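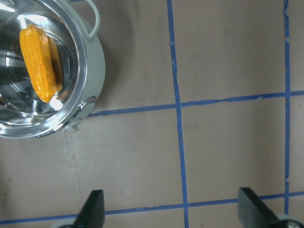 Bonjour à toutes et à tous,

Je réponds au message de mardi sur la dînette et les ustensiles de l'atelier cuisine, que je recopie plus bas. Pour les casseroles, je propose de garder les vraies et de ne pas racheter de modèles en plastique. Celle à l'extérieur gris-vert pâle convient bien : l'épi de maïs jouet y tient en entier, couché en biais, et le rebord roulé est assez épais pour être pris en main par les petits. L'intérieur poli brille beaucoup, certains parents s'en étaient plaints en novembre, mais je ne vois pas de raison de l'écarter pour cela.

Le message d'origine :

> De : liste Bivau
> Date : 11 avril 2023
> Objet : ustensiles, tri avant commande
>
> Bonjour,
> La commande chez Merneo part à la fin du mois. Il reste 365 euros sur la ligne « cuisine ». Merci de dire ici ce qu'on garde, ce qu'on remplace et ce qu'on donne à la ludothèque Sipos.
> Trois questions en particulier :
> - les casseroles : vraies ou jouets ?
> - le panier vapeur : on le garde ?
> - la table : faut-il refaire le quadrillage ?
> L'inventaire complet (référence 635) est dans le classeur de l'entrée.

Mes réponses sur les deux autres points.

Le panier vapeur : à garder. Il est en inox, avec deux poignées plates, et le fond est percé de fentes et de petits trous. On y pose très bien le petit pain rond blanc, et il reste de la place à côté. Pour les enfants, c'est l'ustensile le plus facile à comprendre après la casserole. Je demande seulement qu'on le range à plat et non sur la tranche, les poignées accrochent tout ce qui se trouve dans le bac. Le pot en verre transparent peut rester aussi, à condition qu'il soit sorti par un adulte.

La table : les bandes bleues servent à donner une case à chaque ustensile et je tiens à les conserver. Les bords du ruban commencent à s'effilocher par endroits et la surface brune porte quelques traces. Je referais donc le quadrillage avant l'été, avec le même ruban bleu et des cases de la même taille. Le devis de Cukia pour un plateau imprimé était de 2 262 euros, je ne le retiens pas.
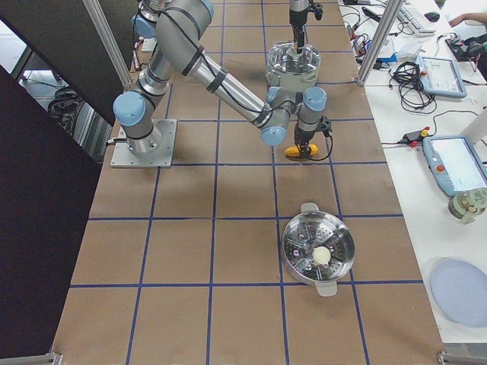
Ce qu'il reste à décider

- Les aliments jouets : faut-il compléter ? Un lot de 26 pièces chez Merneo entre dans le budget. Je préférerais des formes simples, sans emballage.
- Les couvercles : je n'ai pas retrouvé la liste, si quelqu'un l'a, merci de l'envoyer.
- Le bac de rangement : le même que l'an dernier ou un plus profond ?

Merci de répondre sur la liste et de laisser l'objet du message tel quel.

Bonne semaine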